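Over the pass to Dorkham, and a very sore backside

March, by Driss Bennani
12 comments

So I did it! I finally rode the bike over the pass to Dorkham, after two winters of boring everyone I know about it. I left Lirnstead just before six in the morning, with a flask of tea, far too many socks and a paper map that Jaruwan Chaiyaporn had lent me (she did this road years ago on a little scooter and still brings it up whenever I complain about mine).

The first hour was lovely. Empty road, mist in the fields, a dog that raced me through one village and clearly felt it had won. Then the climbing started. There are 34 hairpins on the way up, all numbered on little white posts, and by number nine my wrists were begging me to stop. I stopped at the tea stall instead — fried bread, two boiled eggs, and the owner wanting to know why I'd come alone and whether my mother knew.

The top was cold and I couldn't see a thing! Cloud everywhere, lorries looming out of it with their lights on, and me creeping along in second gear singing to keep my nerve up. Coming down the other side it cleared all at once and there was the whole valley, the river looping about at the bottom and the first roofs of Brelari. I pulled over and ate a squashed banana and felt very pleased with myself.

Dorkham itself is tiny. One main street, a market, a bus stand and a guesthouse where I paid 1000 for the night, dinner included. Dinner was lentils and a fierce green pickle that I'm still thinking about. I was asleep before nine.

Tomorrow it's the river road, which I'm told is flat — we'll see. 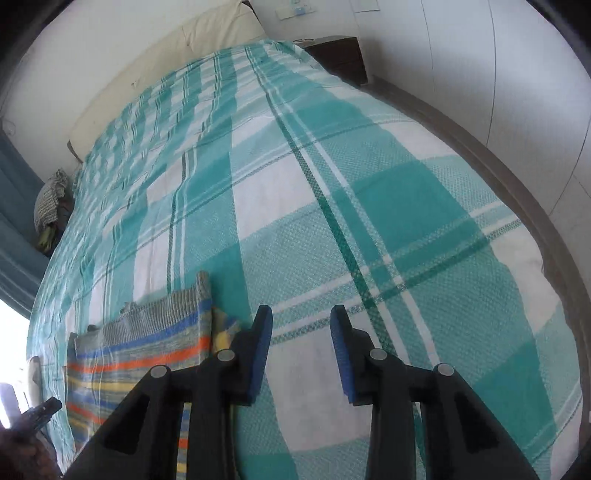
If the weather holds I'll stop in Brelari for lunch and try to find the noodle place Jaruwan marked on the map with three stars and no street name.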